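Do toy bricks grip as well as their makers claim?
Student project report, Ching-wen Tse
Thursday, April 4, 2024

The packet of Vatirier bricks says they "hold fast, every time". I have owned cheap bricks before, so I wanted to check. The project looked at small stacks built on a green base plate, and whether the number of studs covered makes as much difference as people assume.

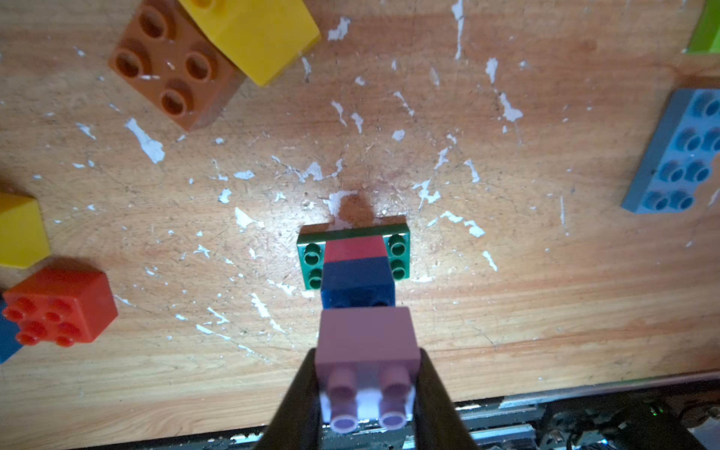
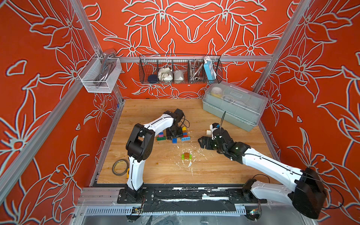
Toy bricks on the wooden tabletop, with a small stack on a green base in both pictures.

Does a brick hold better when more of its studs are covered?

It held better up to a point. Going from one pair of studs to two made a clear difference in my tests. Going beyond two pairs made hardly any, and a few of the wider joins came apart sooner than the narrow ones. I would not call that a rule, as the wider bricks came from a different bag and may simply be worse bricks.

Method

I had 39 bricks, most of them Vatirier and the rest from an older bag marked Sostley. Each was pushed on to a base plate by hand until it stopped moving. A thread was tied round the top brick and a small pot hung from it over the edge of a shelf. Sand went into the pot until the brick came off, then I weighed the pot.

Pushing by hand is the weak part. I tried to press with the same force each time and I do not believe I managed it. My supervisor suggested leaving a book on top of each brick for a minute instead. I did this for the second half of the tests, and the readings were closer together, though still not close.

Results

The best Vatirier join let go at 1714 grams and the best Sostley join at 1648 grams. On the packet this would be called a win. I don't think it is one. Repeat tests on the same brick differed by more than the gap between those readings, so all I can say is that both makes were similar when pushed down properly.

Wear was easier to see. Bricks that had been joined and pulled apart many times came off with less sand, and the red ones seemed worst. I have no idea why colour would matter and suspect it doesn't. The red bricks were the ones I picked up first, so they had been used more.

Problems

The thread slipped on smooth sides and I threw out those readings. Some readers will say I threw out the ones I didn't like. I kept them in the table at the back, crossed through, so they can be checked.

The kitchen scale is a Nulent and only reads in steps of 2 grams. That is fine for this, given how much larger the other errors were.

What I would change

Use new bricks from one bag, mark each one, and write down how often it has been pulled. I would also like someone else to do the pressing without knowing which make they have.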